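Filed under: Course Handouts > Play and Provision > Session 2

Last updated 5 June 2022

The Pretend Kitchen: What Goes In It, Where It Ends Up, and Getting It Back

Notes by Mhairi Pollock. Read these before the practical. The reading list has not changed and neither has the number of people who do it.

1. Where we left off

Last session we looked at the pretend kitchen as furniture: height of the worktop, where to put it in relation to the door, and why it should never go next to the book corner unless you enjoy finding a fried egg in an atlas. Today is about the contents. Bring the inventory sheet from Session 1. If you have lost it, draw four columns on a bit of paper and label them Object, Home, Found, Notes. That is all it ever was.

The word "kitchen" in these notes covers any table, shelf or corner where children are pretending to cook, eat, serve or run a café with alarming prices. Some settings have a full unit with doors. Some have a cardboard box with rings drawn on top, and the soup is just as good.

2. Three sorts of object

I divide the contents into three sorts. There are cleverer schemes in the textbooks, and you may use one of those in your essay if you can explain it.

Containers. Cups, bowls, buckets, pans, baskets. Anything with an inside. These do most of the work. A child with a cup and a bowl can keep going all morning, and will. Containers also hide things, so every one of them has to be looked into at tidying time, including the ones you looked into a minute ago.

Pretend food. This is what adults like buying. It tends to arrive in sets, and the sets tend to be breakfast. Food that comes in parts (fruit with a peel, a sandwich with layers, a pizza in slices) is worth more than food in one lump, as it can be made, taken apart and complained about. It also gets separated from its other half within the hour. Put a line in the Notes column for this: "peel, no banana" is a perfectly good entry.

Tools. Spatulas, ladles, spoons, tongs. Small in number, fought over out of all proportion. If you have one slotted spatula you have an argument. If you have two that match you have lunch. Two that don't match and you are back to the argument, with the added question of which is the good one.

There is a fourth sort, which is everything else: balls, bricks, a sock, the farm animals. Students often want these removed. Leave them for now and see section 4.

3. How much is too much

The year I took over the Urquhart room, the store cupboard inventory stood at 621 items. All of them were listed as "kitchen". They included a bicycle bell. The children used the same handful every day and tipped the remainder on the floor to get at it.

We cut it down to 33 and put the rest in lidded crates at the far end of the cupboard. I had expected protests. What we got was a short silence and then a birthday party for a crab. The play lasted longer, and the tidying came down to something a person could finish before their tea went cold.

I would not treat 33 as a rule. It was what fitted on the shelf. Start with what your shelf will hold in one layer, so that every object can be seen without lifting another, and swap a few things every so often. We do our big swap in August, when the building is quiet and you can hear yourself regret the crates.

A word on size. A large item such as a cooker eats up table space, and the small things get pushed into what remains. If yours sits on the tabletop, put it at one end and face it the way the children stand. In the middle it becomes a wall, with a customer on one side and no way of serving him.

4. Balls in the soup

The Bredon room and the Doneck room both keep separate boxes for kitchen things and for what the Doneck label calls "general". Within a morning the two boxes have merged. The question for the group is whether this matters.

My own view, which you are free to mark down in your evaluation forms as last year's group did, is that it matters at the end of play and hardly at all during it. A ball is a meatball, a tomato or a planet depending on who has hold of it. A child who puts a ball on a plate and offers it to you is doing something more difficult than a child who offers you a toy carrot, who has had the hard part done for her by the manufacturer. So take the ball, say thank you, and ask what's in it.

The mistake I see most on placement is sorting while the play is still going. A student spots a brick among the cups, whisks it away, and has now removed the butter. Ask before you lift. If the answer is a long one, go away and come back.

5. Tidying: the order of work

You will be doing this yourselves at the Munadport practical, with me watching and saying very little.

First, give warning. Children should have time to finish the meal, pay, and dispute the bill.

Stand everything up. Cups on their sides roll, and bottles get knocked under the unit. You are not putting anything away yet. You are just making it stay where it is.

Empty every container on to the table. Yes, the bucket as well.

Nest what nests. Cups in cups, small bowls in large ones, up to the point where the stack leans. A leaning stack is a game, and you will have started it.

Then the tools, which go handle up in whatever tall pot you have given them as a home. Food goes last. It is the smallest and the most numerous, and the children are better at it than you are. "Can you find me anything you could eat with your fingers?" gets faster results than "Can we all tidy up now please", a sentence I have never heard work on anyone of any age.

Finally, plates to the shelf, wipe the table, fill in the Found column.

6. For the practical

Work in pairs. One of you tidies, the other writes down the order in which things were picked up and says nothing helpful. Swap after the first table. I want the written order, a completed inventory sheet, and half a page on one object you were not sure how to place, with your reasons. Half a page means half a page. Last year's longest was on a whisk and had footnotes.

7. Deciding on the first move

A mixed table always looks worse than it is, and most of the dread goes once you have chosen one thing to do first. Choose by what will roll. The light blue cup lying on its side by the big oval plate would be my first pick, then the black one lying over by the green slotted spatula. After those, the red ball, which could go on the plate for the time being and stop being a worry. The ketchup has a teal bucket right next to it and could stand in there while you work, though if you do that, write it down, or it will be missing by the afternoon. Leave the banana peel and the orange slice to the children. And note where the black cooker has ended up, over on the right with everything else spread out beside it, which bears on what I said in section 3. Make your own list in pencil before we meet, and be prepared to defend where you put the ball. 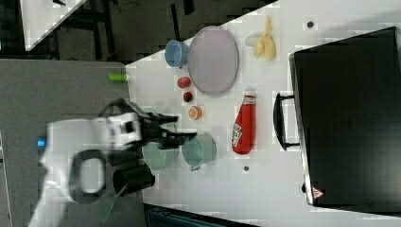
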